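## Member Projects: Hand-Held Gripper Build Moves to Cloth Folding

The gripper group at the Sendunley Shared Workshop has completed the second stage of its build and has begun practice sessions with clothing. The work is led by Chepkoech Lyimo and Vilém Říha, both members of the workshop, and takes place at the large table in the back bay.

The project began as a home build. Mr. Říha assembled the first pair of fingers in his garage and brought them to the workshop when the parts outgrew his printer. The present version is a hand-held tool with two pad-faced fingers, operated directly by the person holding it. A camera on the tool records each movement, and the recordings will later be used to teach a bench-mounted arm to repeat the same task.

Members who attended the spring open house will recall the earlier fingers, which had smooth faces and let thin fabric slide. Ms. Lyimo redesigned the pads with a ridged surface and printed them in orange, so that the contact area would be easy to pick out in the recordings against the black outer parts. Each mounting plate now carries a square printed marker. The software reads the positions of the two markers to estimate how far apart the fingers are, and the group no longer needs a separate sensor in the handle.

Cloth was chosen as the first serious task after some discussion. Rigid parts, such as blocks and cups, had been handled well enough in early trials, and Ms. Lyimo argued that the group would learn more from a material that changes shape when it is touched. Towels were used first. The group then moved to denim, which is heavier and keeps a fold better, although the seams and waistband make it uneven in thickness.

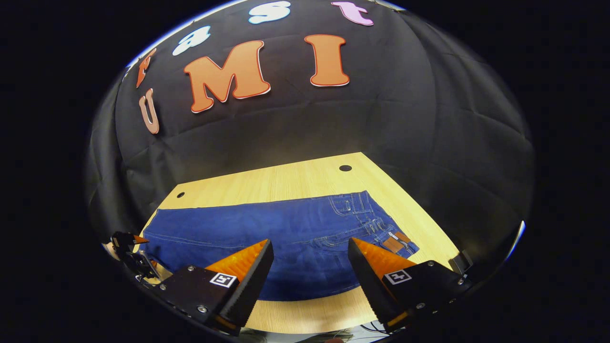
Grip at the waistband remains the main difficulty. Several layers meet there, and a finger that closes too low tends to push the fabric along the table. Mr. Říha has asked operators to approach slowly, to keep both fingertips close to the tabletop, and to pause briefly before lifting. A written procedure is posted in the back bay, and operators are requested to follow it in full so that the recordings can be compared with one another.

The group has set a target of 36 complete recordings for each garment type before any training is attempted. Recordings in which the operator stops partway, or in which the marker on either plate is covered, are to be labeled as incomplete and kept in a separate folder. Do-yoon Koo maintains the folders and the naming guide. Questions on file names should be directed to him before a session begins.

Work on the arm itself is proceeding separately. The base and shoulder joint, known within the group as Laizer, are assembled, and the wrist is awaiting a replacement bearing. Embla Lindholm is preparing the power supply and the emergency stop circuit. Under workshop rules, the arm may not be switched on until both have been inspected, and the inspection is planned for December.

Members wishing to take part as operators must first complete the bench safety session. No experience in electronics or programming is required. Operators work in pairs, with one person handling the tool and the other keeping the log, and are asked to remove rings and watches before beginning. Sessions are limited to four people in the bay at any time.

The group also requests donations of clean, untorn trousers and cotton shirts in adult sizes. Items may be left in the marked bin beside the parts cabinet.

October 27, 2026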